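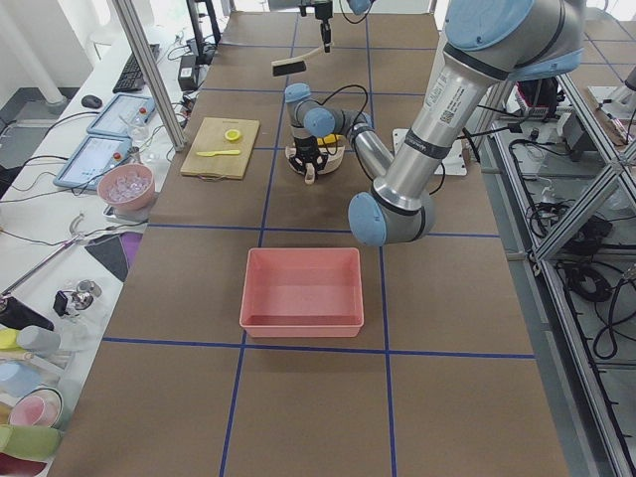 Support case 339 concerns the Prullik dual-arm evaluation kit on loan to the Stendgate training kitchen. The customer reports that the second arm stops with a reach fault during the food preparation routine, in which it is to pick up a plastic knife and set it in a tray. The fault is intermittent and was first logged in February. The work table is marked off in a grid with dark blue tape, and all positions in this log refer to the squares of that grid. At the time of review the pink tray stood in the center foreground, with the cutting board, knife and lemon slice farther back and to the left.

Status: Open, awaiting customer confirmation
Product: Prullik kit, controller software 2
Assigned to: Gwion Prosser
Customer contact: Nghĩa Lại

Entry 1, 9:10 a.m.
Customer supplied the controller log. Fault code 238 is recorded each time the routine fails. The code indicates that the requested target lies outside the reach set for the arm. No motor or power faults are present.

Entry 2, 10:45 a.m.
The customer was asked to run the routine with the tray removed from the program. The pick step completed without a fault. The place step was then restored, and the fault returned.

Entry 3, 1:30 p.m.
The saved configuration was compared with the factory copy. The reach limit for the second arm had been entered in the field for the first arm — the two fields share a name in this software version. A corrected file was sent to the customer. The arms are to be stopped before the file is loaded.

Entry 4, 3:20 p.m.
Customer loaded the file and reports no fault so far. A test of 1000 cycles has been requested before closure. The naming of the two fields has been referred to the Hunt software group for correction.

The loan period is extended until the test results have been received.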